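Rirow Shared Laundry Pilot
Progress report to the Skurkness Fund
Prepared by Greer Morrison, 4 Dec 2019

Where we stand

The fund asked for a plain account of whether the shared laundry at Ovholm is worth a second year. My answer at this point is that I don't know, and I would be wary of anyone who says they do. The room is open, the machines run, and people use it. Whether they use it enough, or would manage just as well without it, is a question our records can't answer yet.

We logged 1,183 loads up to the end of November. I would treat that number with care. The log counts a load each time a cycle is started, so a cycle that is stopped and restarted goes in twice. Selamawit Gidey went through one week of entries by hand and found 25 that looked like restarts. I have left the total as recorded and have not tried to correct it from a single week.

The room and the washers

The front-loaders were the most argued-over item in the original budget. Aerts, who supplied them, told us they would be easier for older tenants than the top-loaders in the old basement. I was doubtful then and am half persuaded now. The door swings well clear of the opening, and a basket fits on the floor right under it, so clothes can be dropped straight down without lifting. The bending is still there, though. Two tenants have asked for the machines to be raised on a platform, and I think they have a point. 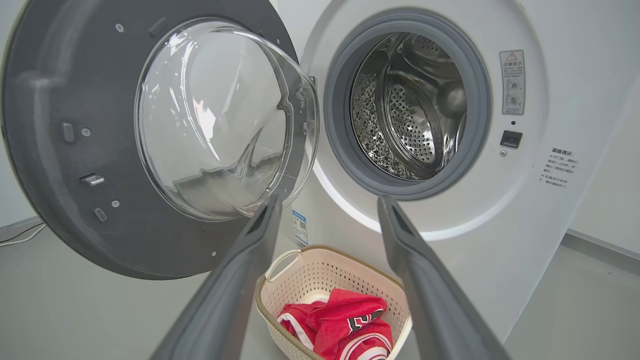

Labels are a smaller matter but they keep coming up. The warning label beside the door opening is in Chinese, with a couple of pictograms, and most of our tenants can't read it. Aerts promised an English set in the spring. It has not arrived. Rianne Prins wrote up a one-page sheet for the wall, covering door, detergent and what to do when a cycle stops, and it has done more good than anything in the supplier's folder. I'd still like the proper labels, and I have asked for them again in writing.

Door seals were listed as a risk in our proposal. The gaskets on these machines are deep and folded, and small items can end up in there. We have asked users to run a hand around the rubber after each load and leave the door open. How many of them do it is anyone's guess. The lost property box suggests that quite a few don't.

Getting people to empty the drum

The complaint we hear most is about finished laundry left sitting in a machine while someone else waits. We tried a sign-up sheet, which was ignored. We then tried shared baskets, so that the next person could take out a finished load and set it aside without piling it on the floor. Mirjam Van Hecke reports fewer arguments since the baskets came in. I believe her, but she is there only in the mornings and the arguments were mostly an evening thing.
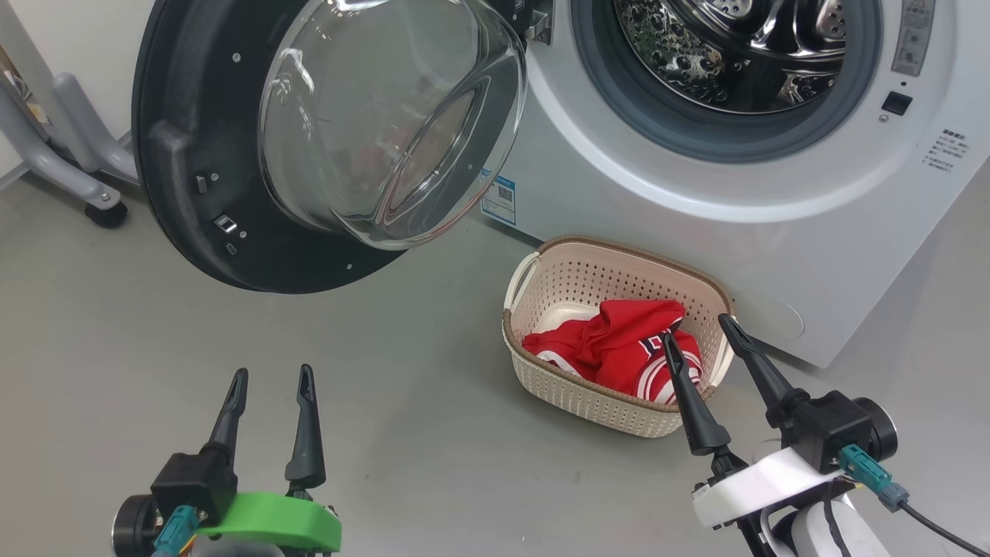

Washer with its door open and a laundry basket on the floor below.

The baskets were cheap, and I have no quarrel with the spending. My concern is that they have a way of leaving the building. We bought 7 and I'm told there are usually fewer on hand. Before we buy more, Teun Van Acker will mark the ones we have with the room name.

Costs

Water and power are billed together with the rest of the Ovholm building, so the figure we report for the laundry is an estimate from the landlord. I have asked for a separate meter twice. Until there is one, the cost per load in our quarterly table should be read as a guess with a decimal point in it.

Repairs have come in under budget. These are new machines – I would expect nothing else in the first year, and I wouldn't use it to predict the second.

What we ask of the fund

We are not asking for the full second-year grant now. We ask for permission to carry the unspent repair money forward, and to use part of it for the meter and a low platform under one washer. If tenants prefer the raised machine, we will cost the others. If they don't, we will leave them on the floor and say so in the next report.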